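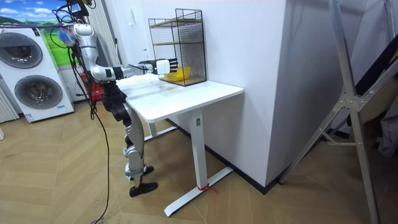 What is the Wovetti open day, and who can go?

It is the one day in the year when the headphone maker Wovetti opens its workshop in Mansilla to visitors. Everybody can go, but you must write to them before. They take 50 people in two groups, and I was in the second one, after lunch.

I went on 30 Apr 2026 by the bus from Cikudier, which takes 20 minutes and stops almost in front of the door. We got a paper badge, a bottle of water and a small card with the number of our group. Benedita Magalhães, who designs the sound of all their models, walked with us during the whole visit and spoke slowly enough for the foreigners like me.

The first room was for the drivers, the small round parts that make the sound. A driver is glued by hand, then it rests one night before anyone measures it. I had expected more noise. People were talking in low voices and there was a radio playing very quietly in the corner - an old one, not from Wovetti.

After this we came to the listening room. The walls are covered with gray foam and your own voice becomes strange in there, very close and dry. We could try the Wakdale, their new wireless model, with our own music from the phone. I listened to a piano record I know very well. The low notes were clear, the voices a little too forward for my taste. With glasses, the ear pads pressed me after a few songs. A man next to me had no such problem, so please try it yourself before you pay. 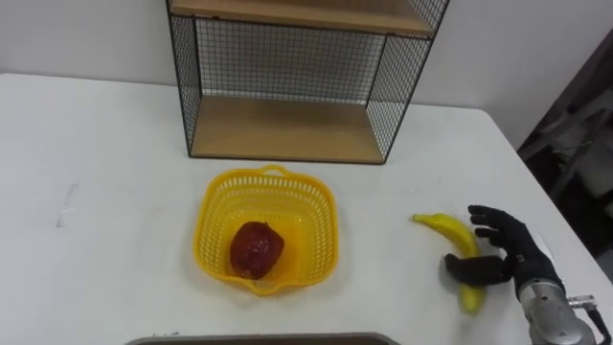

How much does the Wakdale cost, and when can you buy it?

The price is 400 euros, and the sale starts in November. Wovetti will sell it first from its own web page, and only later in shops. According to Benedita, the battery gives 30 hours with the noise canceling off. With it on, she did not want to promise a number yet.

The last part was the repair bench, and for me this was the best one. Jacinto Maldonado showed us how to change the battery of the Wakdale with one normal screwdriver. He let a girl from our group do it, and she finished it while he was still explaining. The old wired models can also come back for repair, but the cable is the only part they always have in stock.

Two things I did not like. The group was too big for the listening room, so half of us waited in the corridor. Also there was no price list for the spare parts, although several people asked for it.

At the exit there was coffee and a table with older headphones at a lower price. I bought nothing, but I took the leaflet about repairs. The last bus back to Cikudier leaves early, so check the timetable before you go.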